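About the Skuronent Handover Group

14 Dec 2021
By Delia Quiroga

The Skuronent Handover Group studies how a two-armed robot passes an object from one hand to the other. Most of our work concerns the final few inches of that motion, when one gripper is holding and the other has yet to close.
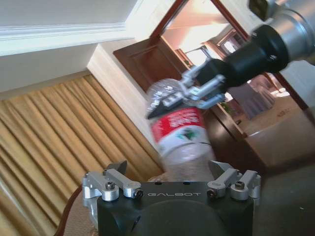 Transfers between hands are harder to learn than single-arm picks. The position of the object depends on how it was grasped in the first place, and a small error in that grasp becomes a larger one at the far end of a long object. A controller that relies only on joint angles will close in the wrong place whenever the object has been picked up slightly high, low or at a slant. Our method treats the held pose as unknown and estimates it again at every control step from the view at the receiving wrist.

The method is called Setiawan. It has two parts. The first is a pose estimator that takes a short history of wrist images together with the joint readings of both arms. The second is a policy that outputs a relative motion between the two grippers, expressed in the coordinates of the receiving gripper. Expressing the motion this way means that either arm can do the approaching. The policy also outputs a close signal and a release signal, and the release is held back until the receiving fingers report a stable load.

We train from demonstrations given by human operators. The current training set holds 1,000 handovers. Operators are asked to vary the grasp height and the tilt of the object, and to keep failed attempts in the record. Failures are labeled by type: early release, missed closure, collision between fingers, or slip after transfer. Leaving them out made the policy overconfident near the edge of its range, and we stopped doing so in October.

For evaluation we run 200 trials per model, using 11 objects that don't appear in training. A trial counts as a success only if the receiving arm carries the object clear of the giving arm and holds it for the full settling period. Regrasps are allowed but are reported separately. Our fixed-pose baseline, Fullik, uses the same arms and the same trajectories without pose re-estimation. On the evaluation set, Setiawan cut missed closures by 60 percent against that baseline. Finger collisions did not change by a measurable amount, and they are now the most common failure.

Two limits should be stated. Transparent and glossy surfaces still produce noisy pose estimates, mainly under mixed room lighting. The method also assumes a rigid object, so bags and cloth are outside its scope.

The group works in furnished rooms as well as in the laboratory, and results from the two settings are never pooled. Calibration procedures and trial logs are kept in a shared archive called Huvitz, which is open to partner labs on written request. Requests should name the arm model, the gripper type and the intended use of the data.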